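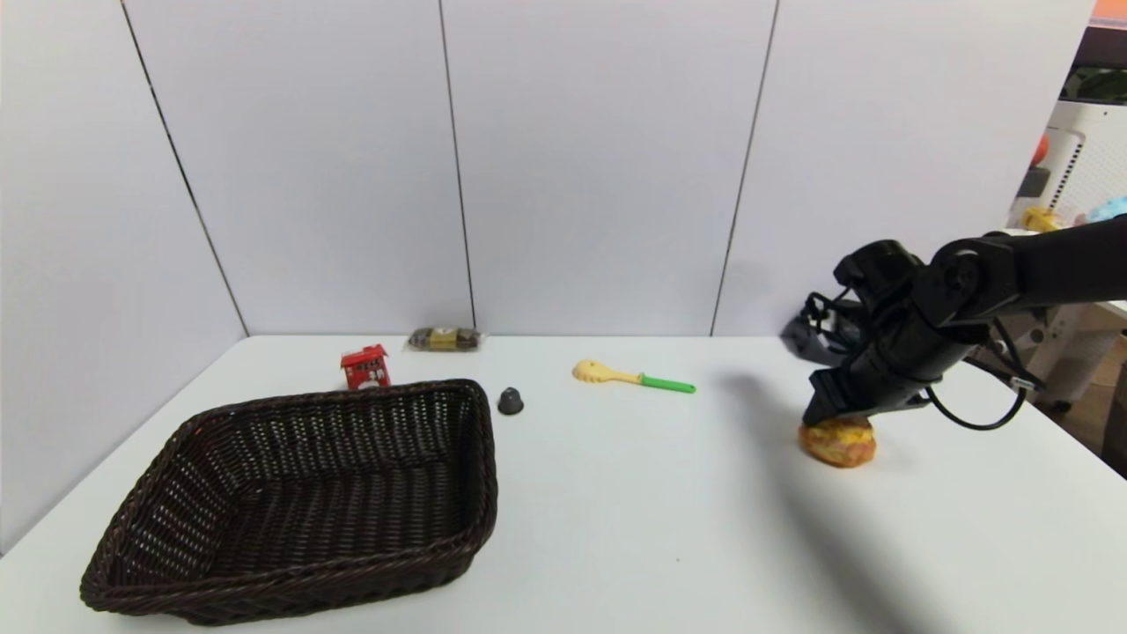
Wicker basket on the white table, with small items set out beside it.

Avby Home Sharing Scheme: progress report to the Civine Fund
June 22, 2023

2 comments
8 shares

This report covers the period since the second grant payment was received in February. The scheme lends household goods to people moving into a first tenancy or returning home after a long stay in hospital. Loans are free and last up to five months.

Spending

We have spent £3,087 of the current payment. Most of it went on shelving, van hire and electrical safety testing. The van cost more than planned because the Destov depot closed its loading bay for repairs and we had to make two trips for each large delivery. We have moved money from the printing budget to cover this and do not need a further payment before the autumn.

Lending

Kettles, bedding and small heaters are the goods people ask for most. Demand for cots has dropped. Bedding is still the hardest to keep in stock, as much of it comes back too worn to lend again. We now ask borrowers to keep sheets and pillowcases, and budget for new ones.

Returns have improved. A reminder letter goes out two weeks before the end of each loan, and fewer items are overdue than in the last report. Five loans have been extended at the request of the housing office.

Problems

The booking form on the website lost some requests in February. The fault was with the email address it sent to, and has been put right. We wrote to everyone whose details we could recover.

Evening opening at Destov was poorly used and has stopped. The Avby evening session continues.

Next steps

A new price list for replacement parts will go to the fund with the next accounts. We will also review the length of loans for larger furniture and agree storage costs for the winter with the landlord at Destov.

5 shares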